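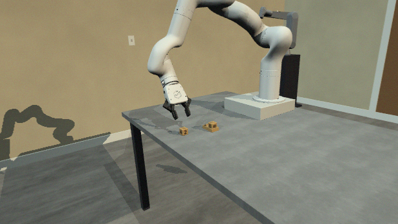

Block task in the sim, arm at hover, cube 2 and the one on the tile.

Forums > Cells and Simulation > Standards and Good Practice > Do hover heights belong in the written procedure?

grerk_line4
I've been handed the job of writing the house rules for our simulated pick and place work at Grerkley. The last person to hold the job was Dörte Lenz, whose rules ran to one line, and the line was "be sensible". It served us well until we hired more people.

Screenshot up top is the task everyone starts on. Two little wooden cubes, one arm, a grey table, a light switch on the wall that I assume somebody modelled on a slow afternoon. My draft so far:

1. Every run starts and ends at a named hover pose, gripper open, well clear of the table.
2. No sideways travel below hover height. Down, close, up, then across.
3. Limits in the sim are the limits on the real arm. No "sim only" speeds.
4. Any change to the table, the cubes or the tile gets a new version number and a line in the log.
5. A run that touches anything it wasn't meant to touch is a fail, even if the cube ends up in the right spot.

Number 3 is the one that's caused the yelling. We cap the real arm at 700 mm/s on this task and half the office wants the sim uncapped so they can get through their batches before lunch. Thoughts welcome, including rude ones.

pluda_phung
Rude one: rule 3 is a waste of everybody's electricity. Run the sim clock faster. That's the whole point of having a clock you own. Nobody gets clobbered by a rendered elbow.

The rest is fine. Rule 2 I'd frame.
- Hòa

grerk_line4
Running the clock faster is allowed. Raising the joint speeds is what's banned. I can see I've written it badly, which is a promising start for a standards document.

pluda_phung
Ah. Then I withdraw the electricity remark and replace it with a remark about your drafting.

seba_f
I'll go the other way and say 3 is too soft. We had a program at Charvát tuned in sim at whatever speed the thing would do, then someone "scaled it down" for the floor with the override dial. Worked a treat at low override. Then a bloke on the evening shift put the dial back up to full, as the dial invites you to do, and the arm went round the corner of the fixture like it had a tram to catch. No one hurt, one bent finger, one very long meeting.

So: speed goes in the program, the program is what gets reviewed, and the override is for teaching. I'd also drop 700 to 500 for anyone in their first month. They won't notice. They're mostly looking for the undo button.

Dorte_L
I feel I should defend "be sensible". It was never audited once.

More seriously, rule 5 is the best of these and you should move it to the top. People score what's easy to score, and "cube is on target" is very easy. I reviewed 70 runs before I left and passed a good many that I'd have stopped by hand on a real cell. One of them pushed the neighbour cube along for the ride and still scored full marks.

a-yeong
Disagree with Dörte on rule 5, sorry. A fail for any contact at all is too blunt. Brushing the tile while setting a cube down on it and smacking the base of the arm are different animals. If both are just "fail", the log tells you nothing and people stop reading it. We use 2 grades at Zunico: contact with something that's part of the task, and contact with anything else. First one gets noted and looked at. Second one is a stop.

Dorte_L
And who looks at the noted ones?

a-yeong
I do. It's a glamorous life.

Dorte_L
Then it works for as long as you're there, A-yeong. I'd still rather the fail.

zdenka.s
Coming at this from the safety side, so nobody invite me to lunch.

Please put a sentence at the top saying what the document is NOT. A clean run in simulation is no part of your risk assessment for the physical cell. It can help you find reach problems and daft paths early. It can't tell you your guard is wired properly. I've been shown a sim video in answer to a question about an interlock. It was a lovely video.

Also rule 1, "well clear" isn't a measurement. Somebody will decide it means a finger's width. Give it a number and say what it's measured from: table surface, or the tallest thing on the table? With those cubes it hardly matters. When someone swaps in a taller part, it will.

seba_f
Seconding the tallest thing. And to the lowest point of the gripper, fingertips included, not the flange. Ask me how I know - or don't, it was the same long meeting.

pluda_phung
Mild objection to numbers in the procedure. Put the number in the task file and have the procedure point at it. Otherwise you'll have one in the document, another in the code and a third on a sticky note, and the sticky note will be the right one.

zdenka.s
Fine by me, provided the task file is under change control too. Is it?

grerk_line4
It's about to be.

OK, changes so far. Scope line goes at the top, more or less in Zdeňka's words. Rule 5 becomes rule 1. Hover is measured from the tallest object to the lowest bit of the gripper, value lives in the task file. Rule 3 now says joint and tool speeds are capped to match the real arm, clock rate is your own business. 500 for newcomers is in.

I haven't settled the contact grades. Leaning towards A-yeong's version with a named reviewer and a backup reviewer, and Dörte can haunt me if it goes wrong.

Dorte_L
Already pencilled in.

a-yeong
One for rule 4: does lighting count as a change to the table? If you've got anything running off a camera then shadows matter, and that arm throws a big one across the bench.

grerk_line4
Nothing's running off a camera on this task. But the next one will be, so yes, I'll add lights and wall colours to the list. Draft goes up in March, bring your red pens.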